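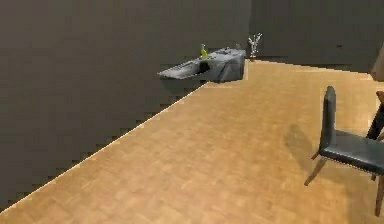 Two dark gray walls and the corner between them, computer rendered.

Bank matching day! (October 9, 2025)

I finished matching a whole year of bank lines to receipts last night and I have been in a ridiculously good mood ever since. If you've been reading this blog for the sewing machine repair posts, I promise there's a long one coming on bobbin case timing, but today I want to talk about bookkeeping software, and I want to talk about it a lot.

Quick background for anybody new. I fix sewing machines out of my garage, mostly older domestic ones plus a growing pile of sergers, and up until last winter I kept my books in a spreadsheet with a tab for every month. I was proud of that spreadsheet. It had colors. It also had a formula in the parts column that quietly skipped the last row whenever I added a new one, so my December numbers were wrong and I didn't find out until I was doing my taxes with a cup of cold coffee and a shoebox. So I moved everything over to Plemden in January and I've been learning my way around it since then.

What I love most is the bank feed screen. Transactions from my checking account show up on the left, and whatever I've entered (invoices, bills, receipts) shows up on the right, and if Plemden thinks two of them go together it puts a little link icon in the middle. You click the link, both lines slide away, and you get the next pair. I can't explain how satisfying this is. I did 70 of them in one sitting while listening to a ballgame on the radio and I would have happily kept going if I hadn't run out of lines.

It isn't right every time. The matching goes by amount first and date second, so if two customers both owe me the same for a standard tune-up and both pay in the same week, it will cheerfully guess and sometimes pick the wrong one. My fix is to put the ticket number in the memo field on every invoice and ask people to include it when they pay. About half of them do it, bless them. For the others I open the detail view and check the name before I click. You can unmatch afterward too, from the three-dot menu on the matched tab, but it took me until spring to find that menu and before then I was deleting the payment and entering it over again, so please learn from me.

The other thing that tripped me up was card fees. My card payments go through Zerkmont, and what lands in the bank is the payment minus the fee, so it never equals the invoice. For the first couple of months I was changing the invoice total to match the deposit (I know, I know) which made my income look smaller than it was and made my fees disappear completely. The right way is to match the deposit to the invoice, let Plemden complain that the amounts differ, and then click "add difference" and pick the bank fees category. It remembers the category the next time. Once I had gone back and redone the early ones I could finally see what I pay in fees over a year, and it was enough that I now put a line at the bottom of my invoices saying checks are welcome.

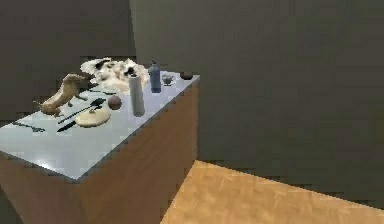

And then there are batches. Zerkmont sends a single deposit for everything I took in that day, so on a busy Saturday market kind of day there might be four or five payments rolled up into one bank line. Plemden can handle this, you just have to tick all the invoices on the right side before you click the deposit on the left, and a running total at the bottom tells you how far off you are. When the number at the bottom goes to zero and turns green I make a small noise. My dog has stopped reacting to it.

Okay, receipts. I used to save every paper receipt in the shoebox and type them up at the end of the month, and of course the thermal paper ones had faded by then. Now I take a picture with my phone in the parking lot before I start the car. The app reads the store, the date and the total, and it does very well with big printed receipts and pretty badly with the handwritten ones from the parts guy at the swap meet. It once read a "1" as a "7" on a box of needles and told me I had spent far more than I had. I check the total on every single one before I save it, which takes a couple of seconds and has caught enough mistakes that I'm going to keep doing it.

A setting I'd recommend turning on right away is "require category before saving." It's off when you start. With it off, everything you photograph lands in a bucket called Uncategorized, and you think you'll sort it later, and then it's summer and there are 100 receipts in there and you can't remember whether the trip to the hardware store was for shop lights or for the bathroom faucet. Ask me how my July went!

I also want to say something nice about recurring invoices, because I'd assumed they were only for people with big companies. I have a standing arrangement with Moussa, a quilting studio across town, to service their classroom machines on a regular schedule, and I bill them the same amount each month. I set it up once and now the invoice goes out on the first without me touching it. You can choose between sending automatically and saving as a draft for you to look over. I started with drafts because I was nervous and switched over to automatic after the third one was fine. The one catch is that if your price changes you need to edit the template and not the latest invoice, or next month goes out at the old price. (Yes, that happened. They were very kind and paid the difference.)

Late payment reminders took me longer to warm up to. I hate asking for money. The stock wording in Plemden is stiff, so I rewrote it to sound like me, something along the lines of "Hi, your machine is all done and I just wanted to make sure this invoice didn't get buried." It goes out 3 days after the due date and then again a week later, and most people pay after the first one. Several wrote back to say thanks for the nudge. I'd been dreading those emails for years and now I don't write them at all.

A few gripes, so you know I'm not completely gone on this thing. The reports page is slow. The profit and loss opens on the current month every time even if you were looking at the full year a minute ago. You can't attach two photos to one expense, so if a receipt is long and you need the front and the back you have to squeeze them both into one picture. And inventory is really not built for someone with drawers full of little screws. I tried entering my parts one by one and quit after 72 of them, and now I just treat small parts as supplies and only track the motors and foot pedals.

I did try out Solerholm for a while over the summer, mostly because a reader asked me to compare them. It has much better inventory, and the quotes look gorgeous, with a nice wide space for photos of the machine. But the bank screen makes you open each transaction on its own page, save it, and go back to the list, and after a dozen of those I missed my sliding lines so much that I let the trial run out. If you sell more parts than labor you may well feel the other way about it, and I'd try both with a month of your own real transactions before you pick. The sample data they give you is always tidy and your bank account won't be.

Next on my list is mileage. I've been writing it in a notebook that lives in the glove box, and there's a mileage screen in Plemden that I've opened exactly once and backed right out of. If you use it and have a routine that works, please leave me a comment, especially if you make several stops in one trip, which is how nearly all of my pickups go. I'm going to try it for the rest of the fall and write it up along with the bobbin case post.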